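The Long Road to the Refrigerator

My mother used to say you could judge a household by how long it took somebody to put the milk back. I have been thinking about her a good deal this winter, having spent more hours than I expected in the company of people who would dearly love for a machine to do it instead. 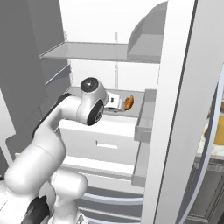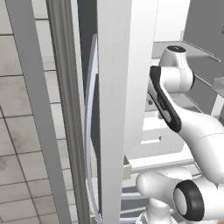
Simulated kitchen, simulated robot arm, at work around the refrigerator.

I first heard about Grirer in December, when a neighbor of mine (a retired school cook, and a hard woman to impress) told me there was a company over in Clovton teaching robots to tidy up, and would I please find out when she could have one. So I drove over, and what I found was two rooms above a tire shop, 11 people, a great many coffee cups, and a kitchen that exists only inside a computer. They call it Narkutus. You can practice a chore in Narkutus all night long without breaking a plate, and that is the beauty of it, because a beginner breaks an awful lot of plates! The chore on the screen when I sat down was the fridge, and I'll confess I laughed, since it seemed such a small thing to ask. Then I watched that white gripper edge up to one little golden-brown roll on the middle shelf, with a glass shelf above it and a drawer below and doors standing open on either side, and I began to see how much there is in a refrigerator for an elbow to bump into.

You and I don't think about our elbows. We lean in, we hold the door with a hip, we feel around behind the pickles while talking to somebody in the next room. An arm that is bolted down has to work out every bit of that, and the folks at Grirer told me that the reaching worries them less than the door. A door swings. It takes up room that was free a moment ago, and it hides things. One of the engineers said she had stopped being able to open her own fridge at home without studying her wrist, and her husband has asked her to please just get the butter.

They keep score, of course. In the last round before my visit they ran the fridge chore 1683 times on the computer, changing where the food sat and how far the doors were open, and they were pleased with how it went. Then they tried it 22 times with a real arm and a real refrigerator across the hall, and they were a good deal quieter about that. Real bread squashes. Real shelves get sticky, and real doors sag a little on their hinges after a few years of children hanging on them.

Metwally, the bakery supply house on the other side of town, has gone at it from the opposite end. They put in a machine last spring to move trays from a rack to a conveyor, the same tray to the same spot, 800 trays on a busy morning, and it does this very nicely. The floor manager is fond of it. But I asked him whether it could fetch his lunch from the break room refrigerator, and he gave me the kind of look you give a person who asks whether the mule can sing. Every tray is alike, he said, and have you seen that refrigerator?

I had, as it happens. Somebody's soup was balanced on somebody else's pie.

So I went home and told my neighbor not to clear a space just yet. She took it well. She wanted to know whether the thing would wipe the shelf while it was in there, and I had to say I hadn't thought to ask, and she told me that was the only question worth the gas. I've promised to go back in the spring and put it to them, and she has promised to send along a coffee cake, which I expect will be moved from the counter to the table entirely by hand.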